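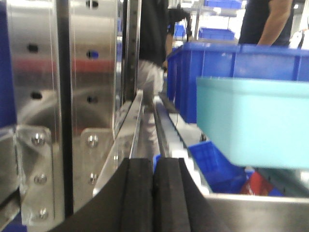

I have been thinking about bolts for most of the winter, and my family would like me to stop. It started with a kitchen shelf (more on the shelf later, it does not come out of this well) and it ended with me driving out to Bavmont to spend two days in a metal shop with my hands in my pockets, asking a very patient man why everything he makes looks so much better than anything I've ever put up in my own house. A lot of it comes down to the hardware. Look at the bigger of those two L-shaped steel brackets, with its three bolts stacked one above the other and each of them wearing a shiny little dome for a hat. I'd have used one screw and some optimism. The metal behind it is polished enough to smear the whole room across itself, with a band of red running through, and still my eye goes straight back to the bolt heads.

The shop is called Brallitell, and you'd drive right past it. There's a tire place on one side and a field on the other, and the sign is about the size of a cookie sheet. Munther Mahasneh opened it in 2000 with a secondhand drill press and a band saw he still refers to as "the new saw." He builds frames, stands, counters, carts, the undersides of things. If you've ever leaned on a steel counter in a bakery in this part of the state and it didn't wobble, there's a decent chance he was lying on the floor under it at some point with a wrench.

I asked him what he looks at first when he walks into somebody else's job.

"The corners," he said. "Then the holes."

The corners I understood. The holes took me the rest of the morning. His view is that anybody can put a hole in steel if they have a sharp bit and a free afternoon, and that the trouble is putting it where you said you would. A hole that's off by the thickness of a business card will still take a bolt if you lean on it, and then the bracket sits a hair crooked, and then the rail that hangs off the bracket is crooked too, and by the far end of the rail you've got a gap you could lose a pencil in. He told me this while marking out a panel with a scribe, and he went over each line once. I go over mine four or five times and then pick the one I like.

He also leaves extra holes. I loved this. I had always assumed an empty hole in a piece of metal was somebody's mistake, and sometimes it is, but Munther puts spares in on purpose when he thinks a customer is going to change their mind. (They are all going to change their minds.) A cable might need to come through someday. A shelf might want to drop a few inches. It's a lot easier to make that hole on the bench with a drop of oil and good light than to make it later, upside down, with shavings falling in your collar.

Then there is the rail, and I need to talk about the rail. I mean aluminum channel, the long grooved kind with raised edges, sold by the length and light enough to carry under one arm. I had seen it a thousand times without noticing it. It's under sliding doors and behind store displays and holding up the desk in my dentist's office. The groove is the whole point – you can slide a nut or a foot along it, stop wherever you please and tighten it down, and if you got it wrong you loosen it and slide it again. For a person like me, who gets it wrong, it's practically medicine.

Brushed finish or polished? I asked, like someone who had a preference. Munther likes brushed for anything that gets handled. A brushed surface has a grain to it, so a new scratch running the same way more or less disappears. Polished stainless is gorgeous and keeps a record of every thumb that ever came near it. He'll do it if you want it, and he'll give you a cloth to go with it, and he'll look at you a certain way while he hands over the cloth.

At lunch Refilwe Mabuza came by to pick up a pair of legs for a packing table. She runs a small candle business over in Kelteton, and she had drawn the legs herself on the back of an invoice, with measurements, and in Munther's opinion it was a better drawing than most architects send him. We ate sandwiches off the hood of her van and I told them both about my shelf.

The shelf was supposed to hold cast iron. I bought the brackets in a bag, the thin kind that have already given up a little, and I put them into drywall with the screws from the same bag. It looked wonderful. I took a picture and sent it to my sister. It stayed up for nearly a week, and when it let go it took out a toaster, a jar of pickles and a floor tile, in that order, and I was in the shower and thought it was a car accident.

Refilwe laughed so hard she had to put her sandwich down. Munther didn't laugh. He asked me what length the screws were, and I had to say I didn't know, and I could see that this was the part he found upsetting.

So after lunch he gave me a lesson. You want the bracket fastened to something that can hold it, which in my case meant finding the stud. You want more than one bolt on the tall leg of the L, spread well apart, so the thing can't pivot. You want a washer where the hole is bigger than it should be, and you want to put every bolt in loose before you tighten any of them. That last one changed my life a little! I have always cranked the first one down as hard as I could and then wondered why the others didn't line up. Start them all by finger. Nudge the bracket until it's happy. Then go around, a bit at a time.

He buys his bolts from a supplier called Shabalala and keeps them in drawers along the back wall, and the drawers alone are worth the trip. He had done inventory the week before I came and could tell me, with some pride, that there were 176 drawers and that 97 of them held stainless. The domed heads get the drawers at chest height. He likes them on anything a sleeve or a hip might brush against, where the corners of a hex head would catch. They cost a bit more. They also take a little more care on the way in, as the socket is shallow and a worn key will round it out before you've finished swearing.

He let me put one together before I left – a short run of channel, a scrap of plate, an L bracket at the end. It took me the better part of an hour and he could have done it while answering the phone. But it's square. He put a square on it and held it up to the window and looked for light along the edge, then handed it back to me and went to see about somebody's cart. I have it on my desk, where it holds up nothing at all.

The new kitchen shelf went up the following weekend. I found the stud. I used proper steel brackets from Brallitell, a little overbuilt for five frying pans, with domed bolts that I wipe more often than I wipe the stove. My husband says the brackets are nicer than the shelf, and he's right, so now I'm pricing a better board. Refilwe knows a guy with some maple.

Munther takes small jobs when he has a gap between large ones, and the gaps come mostly in October. Bring a drawing if you can, with the measurements on it. And find out how long your screws are before you go, because he'll ask.

© February 2024. All rights reserved. | Contact the editors | Subscriptions | Back to top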